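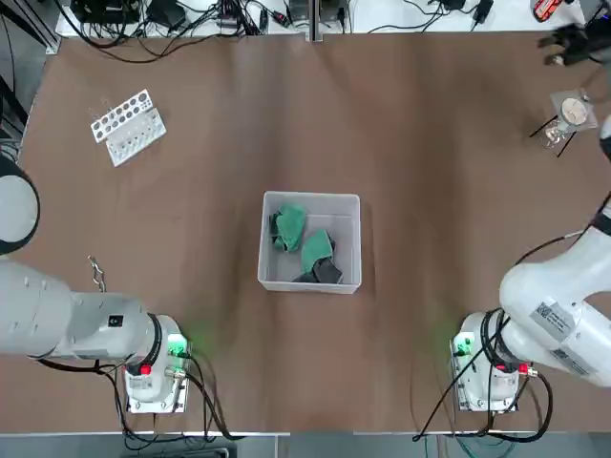 Visit report: Trevska bench automation lab
Prepared for the equipment planning group, Kakakhel teaching laboratories

1. Purpose

The February visit was arranged to inform our capital request for bench-scale handling equipment. Samina Mohmand and I spent the morning at Trevska and the early afternoon at the Sasau showroom, which is covered in section 6. Trevska was chosen for its similar bench area and for its willingness to discuss running costs. Our host was Mohsin Rajput, who manages the lab and wrote its original purchase case.

2. Installation as seen

The work cell is a two-arm table with a brown top. Both arms are fixed to the same long side. Controllers, power adapters and most of the cabling sit on white furniture directly behind the work surface. Nothing is racked. Mr. Rajput said the original quote included an enclosure, which was struck out to stay within the budget centre's limit, and that he would put it back in if he were buying again. Cable runs are long and hang over the table edge in several places. Our own request should carry a line for cable management and a proper cabinet.

Service requirements given to us were ordinary single-phase power, wired network and no compressed air. The grippers are electric. This removes the compressor and its noise treatment from our draft, where they currently sit under building works.

Floor area is the item we had underestimated. The table itself would fit bay 7 at our site, but the supporting desk behind it and the standing room in front would not. Bay 5 would take all of it if the old fume cupboard is decommissioned first.

3. Tasks and consumables

The lab handles mixed bench items: test tube racks, tongs, small glassware on stands, cloths kept in a plastic bin, and light plastic utensils. Mr. Rajput's advice was to write the task list before requesting any quotes, and to put the most awkward objects on it. Suppliers will demonstrate with opaque blocks if left to choose. Clear plastic was the case he recommended we insist on.

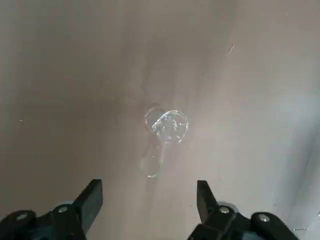 Clear plastic spoon on the bench top, viewed from between the gripper fingers.

The colour and finish of the work surface matter here. A clear object on a matte top is visible mostly by its highlights, so lighting should be specified along with the cameras. Trevska priced lighting as an afterthought and paid for two site visits by the electrician. We have no lighting line at present.

Gripper fingers are treated as a consumable. Trevska keeps one spare set per arm and reorders when a set is opened. The wrist cameras are kept on the same basis. Neither appears in the supplier's standard spares kit, and both should be named in our tender schedule.

4. Costs discussed

Mr. Rajput did not release the purchase price, which is covered by a confidentiality clause with the integrator, Brurard. He was free to discuss proportions. The arms came to a little over half of the first-year spend. The remainder went to grippers, cameras, the table and frame, computing, installation labour and training. Training was quoted for a single operator and had to be extended when a second person was assigned.

Items he would budget differently:
Enclosure and cabinet: include from the start.
Lighting: include, with electrician's time.
Spare fingers and cameras: first-year stock, not on demand.
Test objects: small sum, but needs its own code. Theirs is 601, general glassware, and the teaching staff object to it.
Service contract: defer the decision until the warranty has run for six months.

The last point was disputed by Ms. Mohmand, whose view is that a contract negotiated at purchase will be cheaper. We should ask for both prices.

5. Layout points for our drawings

The base of each arm is at the table edge, leaving the centre clear for work. Racks and bins can be moved freely as tasks change, and there are no fixed nests or locating pins.
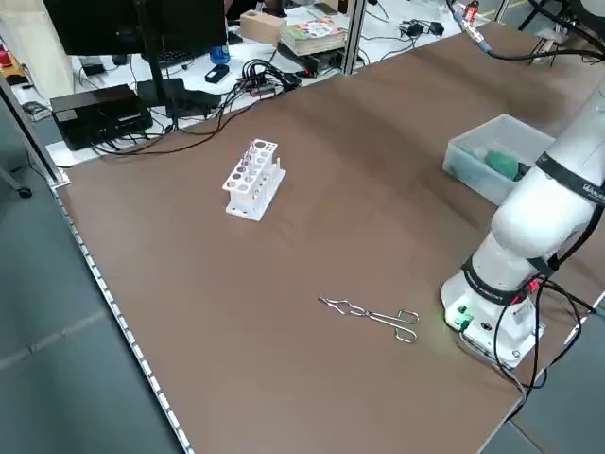
This arrangement avoids fixture costs, but it relies on the cameras to find everything, and it makes camera mounting part of the table specification. Trevska uses aluminum framing for this. Mr. Rajput would allow for additional posts, at modest cost, in the initial order. Bolting down the bases also means that the table must be bought or approved with the arms. Our draft has the table under furniture, on a separate purchase order with a longer lead time, and the two should be combined.

Access at the rear is needed for the controllers. Please show a clear walkway behind the table on the revised drawing.

6. Sasau showroom

The showroom had one single-arm unit on a mobile cart. It was powered down and the applications engineer was away. We collected the price list and the dimensional drawings. The cart is wider than our lab doors, and Sasau will confirm whether the side panels can be removed.

7. Actions

Revise the draft budget to remove compressed air and add lighting, enclosure and spares (author).
Obtain a decommissioning quote for the bay 5 fume cupboard (S. Mohmand).
Write the task list, including at least one transparent item, and send it to Brurard and Sasau with the request for quotes (author).
Ask both suppliers for training priced for 2 operators.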